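We use cookies to keep you signed in and to remember your settings. By continuing to browse you accept our cookie policy. OK

Posted in: Toys & Play > Wooden blocks and building sets

Plain wooden blocks on a printed play mat: keeping stacks steady and the mat flat?

Asked Monday, June 4, 2018

Hi everybody! I have fallen hard for plain wooden blocks. No paint, no letters, just wood. I started with a little bag of cubes from a school sale and now I have those plus some flat rectangular pieces from Tornden, and I love them all. I like building on a mat with a picture on it, so the blocks become part of a landscape. Mine has blue mountains in layers and a big yellow sun with rings around it over on the left, and I could look at it all day. 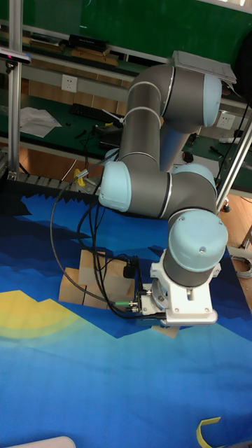
The flat pieces are wonderful for steps and terraces going up the mountainside, and the cubes do everything else. My trouble is that once I go higher than a few layers, things start to creep. I nudge one block, the one under it slides a hair, and by the time I'm on the top row the whole thing has a lean to it. On the bare table the same stack behaves much better.

So I have a few questions, in no special order:

Is it the mat? It's a fabric one and was folded when I got it, and there is still a ridge running across the lower part that I can feel with my fingers. I tried leaving books on it overnight. It helped some.

Should I sand the blocks? A few of the Tornden ones have a fuzzy edge on the end grain. I have 300 grit paper in the garage but I don't want to round the corners off and make it worse.

And does anybody finish theirs? I love the pale look and would hate for them to turn orange, but they do get grubby. My nephew builds with me and he is usually holding a cracker.

Thanks in advance, I've already read half the block threads on here and you all have such good ideas!

Tags: wooden blocks, cubes, play mat, stacking, sanding

3 answers

Answer 1 (marked as helpful)

Oh, you are in for such a fun hobby! I've been stacking cubes for years and I still get excited when a bag of new ones arrives.

Yes, I'd look at the mat first. Fabric has give in it. A cube pushes down a tiny bit, and if the cloth is bunched on one side the cube tips toward the other. One row up you don't notice. Five rows up you sure do! What fixed it for me was putting something grippy between the cloth and the table. I use the thin rubbery shelf liner sold by the roll, cut a little smaller than the mat so it doesn't peek out. The cloth stops traveling when you bump it, and that alone took care of most of my creeping.

For the ridge, turn the mat face down, lay a damp dish towel over it and go over it with the iron on a low setting. Keep the iron moving. Test a corner first, some prints don't like heat at all. Then let it cool flat before you pick it up (I always forget this part and put a new crease in it). After that, roll it up for storage, picture side out, around a cardboard tube. My mat is a Flosard and it has never been folded again since the day I bought it.

Now the blocks. Before you sand anything, sort them. Put them all in a line on a piece of glass or a countertop, and lay a ruler across the tops. You'll see right away which ones are short or tall. In my experience even a nice set has a few oddballs, and those go on the top of a stack or off by themselves as a boulder or a little house.
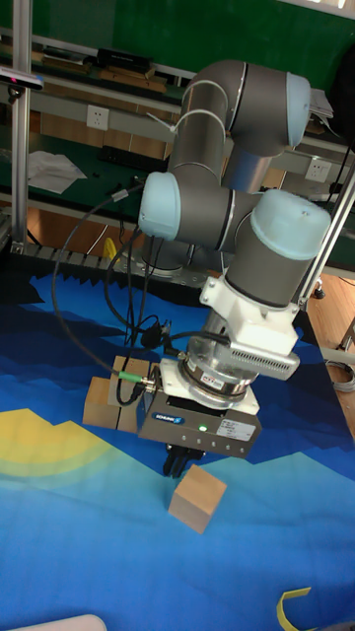
A cube by itself is a good thing to have anyway! It gives you somewhere to build toward. I like to set the first two side by side, get their faces lined up by running a finger down the front, and leave the loose one out where I can reach it without dragging my sleeve through everything. Sleeves have knocked down more of my towers than any cat.

For sanding: tape the paper to something dead flat and move the block, never the other way. Your 300 is fine for the fuzz. If you want them silky you can follow with 500, but go easy, because very slick faces slide against each other more. I did a whole set to 500 once, and they felt like butter and would not stay put for anything. Three light strokes on each end, wipe, done.

Finish, I'll leave to someone else, mine are all bare.

Answer 2

I can speak to the finish! I've tried most things.

Mineral oil: easy, but it darkens pale wood a little and the blocks feel greasy for a week or so. Beeswax and oil paste: smells lovely, looks lovely, and makes them a bit tacky at first, which I kind of enjoy for stacking. It does pick up lint from a cloth mat though, so buff it hard and wait a few days. Water-based clear coat: stays the palest of anything I've used. I brushed on two thin coats of the matte kind from Marwat and you'd have to look twice to know there is anything on them. It raises the grain on the first coat so you'll want your fine paper again in between.

For crackers and jam on bare wood, a barely damp cloth and then air dry on a rack. Don't soak them, please. I soaked a set and they swelled, and not all by the same amount, so now I have a bag of cubes that aren't cubes.

Also try the offset stack if you haven't. Bottom row side by side, then each block in the next row sits over the gap between two below it, same as bricks. It is so much steadier than straight columns because every block is tied to its neighbors, and it makes a great mountain for your mountain mat. Start small with three on the bottom. 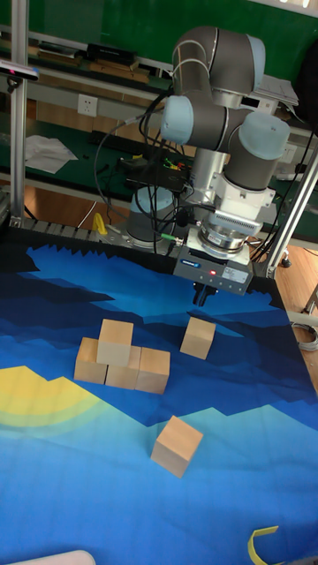

Three along the bottom, one over the gap, and a loose cube off to the right.

From there you add the second one on top next to the first, and then one more to finish the peak. If the bottom row spreads when you put weight on it, pinch both ends together gently with your thumb and finger and it closes right up. Kids get this really fast, and it's a great moment when they see why the blocks need to be centered over the gap!

If you want to go bigger, Plullex does a tub of seconds, item 730 on their order sheet. Some have knots, some have a chipped corner, and I adore them. They're the ones I hand over when there are crackers involved.

Answer 3

i just build on the floor. hardwood floor no mat. never had a problem but your mat sounds cool

Comment from the asker: Thank you all so much!! Shelf liner is down and WOW, what a difference. I ironed out most of the ridge too, there's a faint line left that I've decided is a hiking trail. Going to sort the cubes with a ruler this weekend and try the clear coat on a few of the flat pieces first. Does anyone know if the matte coat makes them more slippery? I'm hoping to do a really big one with my nephew in August and I'd like it to stay up long enough for his mom to see it.

Reply from Answer 2: A touch more slippery than bare, not enough to bother me. Give it a full week to harden before you stack them or they'll stick together overnight. Ask me how I know!

Filed under: Toys & Play, Woodcraft for beginners, Rainy day ideas

Contact us | Terms of use | Copyright 2018, all rights reserved | Back to top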